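Karkwood Community Picnic: Your Questions, Answered

We get a lovely pile of questions every year once the August picnic is announced, and a good many of them arrive more than once, so I've gathered them all here with the longest answers I could get away with. If yours isn't on the page, please write to us anyway!

Where is it, exactly?
On the long meadow behind Grodska Street, same as last summer. Come in through the lower gate if you have a stroller or a wagon, because the upper path has steps and they're steeper than you remember (I say this every year and every year I take the steps with a cooler).

Do I need a ticket?
No, just turn up. We do like to know if you're bringing a big group of 6 or more, so we can save you a decent stretch of shade near the trees.

What should I bring?
A blanket, a hat, something to share if you feel like it, and your own cups and plates. We stopped handing out throwaway ones a while back and hardly anyone misses them. Plastic cups that you can wash and use again are ideal, and it helps a great deal if each person in the family has a different color.

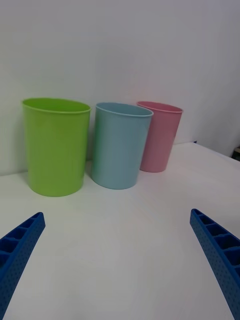 Write your name on the bottom of anything you'd be sad to lose, too. The lost property box fills up quickly with lids and serving spoons, and we keep it for three weeks before the lot goes to the charity shop.

Will there be water?
Yes, plenty. There are two taps by the pavilion and a big cooler of iced water next to the music. Tea comes from the Cha stall, which opens at noon and stays open until they run out of milk, so go early if you're particular about it.

Can I bring my own drinks?
Of course you can. Please leave glass at home, though, as children run barefoot on that grass all day long and we've had one cut foot too many. Cans, flasks and plastic bottles are all fine.

Is there food for sale?
Buno will be there with their filled buns, both the mushroom and the sweet ones, and the line moves faster than it looks. Everything else is whatever the neighbors bring to the long tables. If your dish has nuts in it, put a little card beside it saying so. We leave blank cards and a pen at both ends.

What do the small children do all afternoon?
More than you'd think! There are sack races, a bubble corner, and the water relay, where each team carries water across the meadow and tries to fill a bucket before the others do. Most of it ends up on the parents.
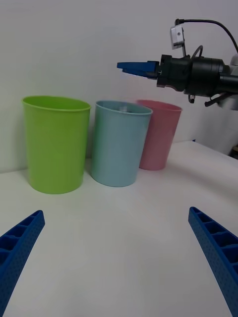
Kristóf Bognár wrote to ask whether grown-ups could have a relay of their own this time, as his side of the street felt they'd been robbed of a rematch. We think it's a fine idea, and it will go on after the children's one, once everybody has had a chance to dry off.

Where does the trash go?
There are bins along the fence, and the ones with the yellow lids are for cans and bottles only. Tip out whatever is left in the bottom first, please, or the wasps find it before we do.
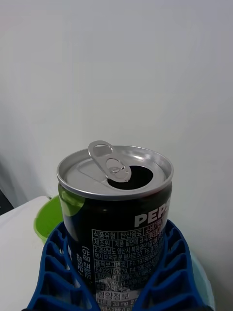
Drink can, opened.

Can I bring my dog?
Yes, on a leash, and well away from the long tables. There's a bowl by the taps.

What if it rains?
A drizzle won't stop us. If it's properly pouring we'll move to the following Sunday and put a note on the lower gate by nine in the morning.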